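The Drawer Log

The workshop in Warkham kept its heating off until six in the evening, so the first entries in the log were all about temperature. The builder wrote them anyway. Joint two read high on a cold start and settled after 158 seconds of idle motion. The procedure was changed to include the idle motion. Nothing else was entered that day.

The job was called Dalgleish, after the street. Its purpose was to open a drawer, find what was in it, and take it out. The builder had sketched it in July on the back of a parts invoice from Skureo, with a box for the arm, a box for the cabinet, and an arrow between them. The arrow took up most of the winter.

A drawer is a simple mechanism. It has one direction of travel and two ends. A person pulling it makes small corrections without noticing, and the builder spent several weeks learning what those corrections were. The arm pulled straight along the line it had been given. The line was wrong by a small angle, the drawer bound against its rail, and the force limit tripped. The builder corrected the angle. The cabinet then shifted on the board, and the angle was wrong the other way.

Entry: clamp cabinet.
Entry: clamp marks cabinet. Remove clamp.
Entry: reduce pull speed. Better.

The other members used the shop in the daytime and left notes. One asked how long the bench would be occupied. The builder wrote "3 more sessions" underneath and did not come back to the note when that number had passed. Another asked what the drawer was for. This one got no answer, though the builder kept it, folded inside the cover of the log.

The drawer was for the house in Drimham. In that house there was a kitchen, and in the kitchen a cabinet with a low drawer that the builder's mother could no longer reach without sitting down first. She kept her tea in it. It had been suggested to her that the tea could be kept on the counter. She had replied that it was kept in the drawer.

So the test item was a packet. Early trials used a wooden block, which the gripper held well and which proved nothing. The packet folded when it was squeezed and slid when it was not. The builder lowered the closing force in steps, wrote down each value, and ran the set again from the top whenever the finger pads were changed. The counter had been set to stop at 3,000 cycles. It was still a long way from stopping.

At 7:40 in the evening the builder opened the drawer by hand, stood the packet upright inside it, and sent the arm to the approach position.
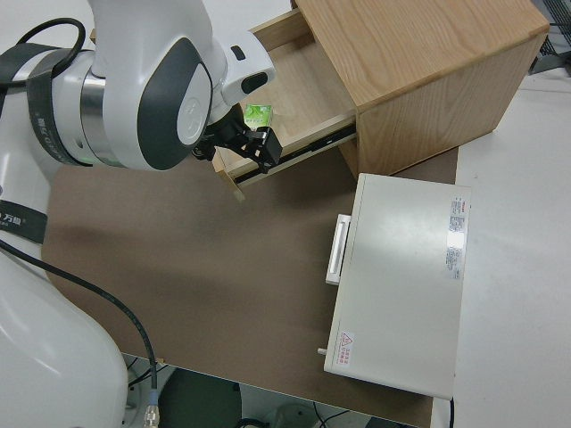
Approach position, drawer open, green packet upright at the gripper.

The builder read the joint values aloud to the room and typed them in. Then came the part that was always the same: one hand near the stop button, the other on the key.

The phone rang on the shelf by the door. It was the Drimham number.

"Are you eating?" she said.

"In a minute."

"What are you doing?"

The builder looked at the drawer. "Getting the tea out."

"Well, don't let it stew," she said, and talked for a while about the gutter.

When the call was over the builder ran the idle motion again, all 158 seconds of it, checked the force value against the last line of the log, and pressed the key.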